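June, kitchen bench, late afternoon

Spread the flowered cloth over the table again, crease and all (I do mean to iron it one of these days!), and got the fruit out for the snack trays. Fabrice Besnard wants the Flollham order tried with dates and little oranges together, and I must say I like the colors already. Plan is 63 trays, so I'd better get the portions settled tonight.
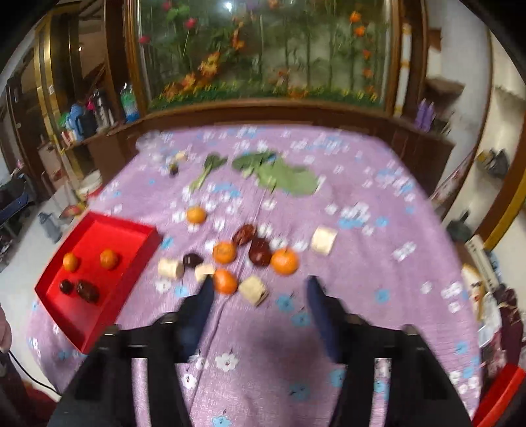
Dates first tomorrow, then the greens, and ask Skuston whether they can still spare us 5 more crates.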